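Print this page | E-mail this review

Kanel Table Cover, Sage, and the Plovex Folding Cloth
Reviewed by Yasmine Morsy

I've been through more table covers than I care to admit, and most of them ended up as drop cloths by August. So when Rizal Oei, who shares my weakness for folding things neatly, told me to try the Kanel cover, I ordered one that same evening and then fretted about the color until it came. I needn't have. It's a soft gray-green that reads more sage in bright light, and it's very easy on the eyes when you have laundry spread over it for an hour at a stretch.

The cover is sold by Kahraman at 151 dollars for the large size, and yes, I swallowed hard too. You do get a generous piece of fabric for that, enough to dress a really big table edge to edge (ours is the kind you have to walk around to reach the far corner).
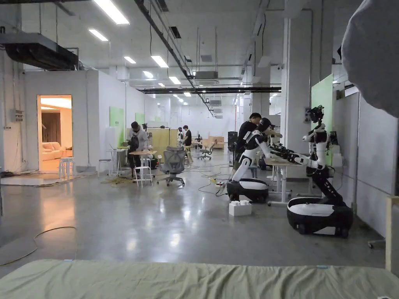
The cover at the near edge, with the little blue tag showing.

I've grown fond of that tag. I line it up with the same side of the table every time the cover goes back on, and it saves me turning the whole thing around twice like I did with my old Praderer.

My one real grumble is the wrinkling. Faint creases show up quickly and they do not leave just because you smooth them with your palm, however lovingly you do it. A warm iron sorts them out, and then you lean on the table and there they are again! If you want a cover that looks freshly pressed for company, I'd keep looking. For sorting and folding I've stopped minding, and the fabric has enough grip that a shirt stays where I lay it.

The Plovex cloth came in the same order. It's a wide blue one, and I bought 2 because I always lose one. I like having a strong color against the pale cover, as I can find the corners without hunting for my glasses.
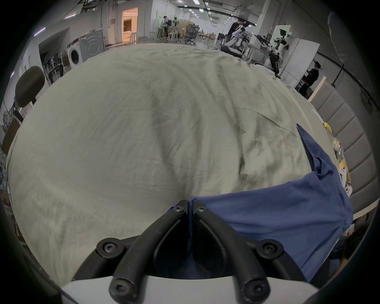

Blue cloth rumpled over the right side of the table, one fold standing up in a point.

It does bunch up and stand in peaks if you just drop it, so give it a good shake first and pull it toward you by one corner. After that it folds down nicely into quarters, and Rizal gets his into a tidy roll, though he won't show me how.

Would I buy them again? The cloth, gladly. The cover too, I think, but I'd wait for a sale, and I'd ask Kahraman whether the darker shade hides the creases any better.

Print this page | E-mail this review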